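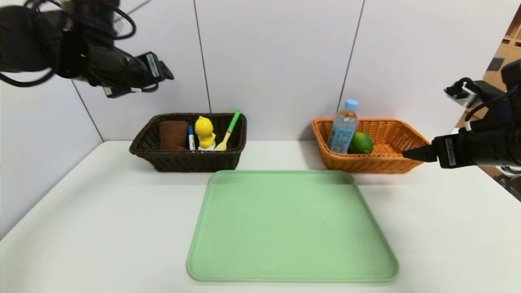 The sorting tables at the Dewan Street Hall in Lutden filled up early this year, and by the middle of the morning on December 26, 2021, there were already people waiting in the lobby with bags on both arms. The After-Holiday Swap has always been a friendly, slightly muddled affair, the kind of thing where you come in with an old lamp and go home with a cake pan and two jigsaw puzzles. What is new this time is the way the small things are handled. Each table now has its own woven baskets and a tray, so that a folded brown towel, a blue-capped marker, a little yellow toy figure and a fork with a green handle can all share the dark basket quite happily, while a bottle of water and a lime sit in the orange one beside it. The light green tray in front is where things go while people make up their minds, and on a busy day a good deal of making up of minds goes on.

Anyone who came to the swap in past years will remember the big cardboard boxes, and the digging. You could spend half an hour bent over one of those boxes and come up with a single mitten. In October the hall asked its regulars what they would change, and 70 of them wrote back, many at some length and one or two on both sides of the paper. The boxes came up again and again. People wanted to see what was on offer without having to empty everything onto the floor, and they wanted it at a height that was kinder to the back.

So the boxes have gone, and baskets have come in. Most were passed along by Bavetti, the housewares shop on the corner of Flavden Road, which was clearing its back room and was glad to see them go to a good home. They don't all match — some are dark and some are a cheerful orange — and the hall has decided it likes them that way.

There are 60 baskets in all, set out between the main room and the smaller one behind the stairs. Kitchen odds and ends, toys, pens and small linens may be mixed together, and visitors are welcome to lift things out for a proper look as long as they go back into a basket afterward. Larger items such as chairs and lamps are still lined up along the hallway, just as they always were, and books have kept their old spot by the radiator.

The hall expects up to 2,000 items to pass through before the swap closes for the year. Entry costs $2, which goes toward heating the building, and children come in free. Tea and coffee are on in the lobby, with soup later in the day while it lasts. Please bring your own bag if you can, and please check the pockets of any coats you are giving away — last year's house keys are still hanging behind the front desk, waiting for somebody to claim them.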